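Sarkville Bus Stop Names

A plain table of bus stop names in Sarkville and the villages on the Kuruc road, with the older names people still use for them. Last changed March 17, 2019.

What is in it

There are 161 stops, one per row. Each row has the name on the current timetable, any earlier name, the street, and the side of the road. Stops that share a name have a letter after it, so Mill Lane A is towards town and Mill Lane B is away from it.

Where the names came from

Miloslav Sýkora typed up the printed timetables. Natália Šindelář walked the Rodeck and Gandance routes and wrote down what the signs say. Where sign and timetable differ, the sign wins and the other spelling goes in the notes column.

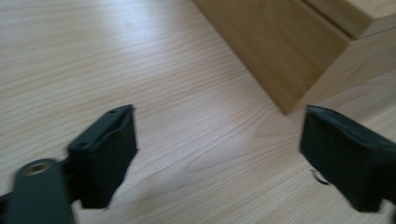

Earlier names are the weak part. 19 of them rest on one person's memory and are marked "told". Please don't quote those as fact without checking.

Files

stops.csv: the main table, UTF-8, commas
changes.txt: what was altered and when
old_names.csv: earlier names only, with source

Known problems

School stops are missing. The side of the road is blank for 3 stops at the Gandance turning circle.

Use

Free to copy and change. Send corrections with the stop name and where you saw it written.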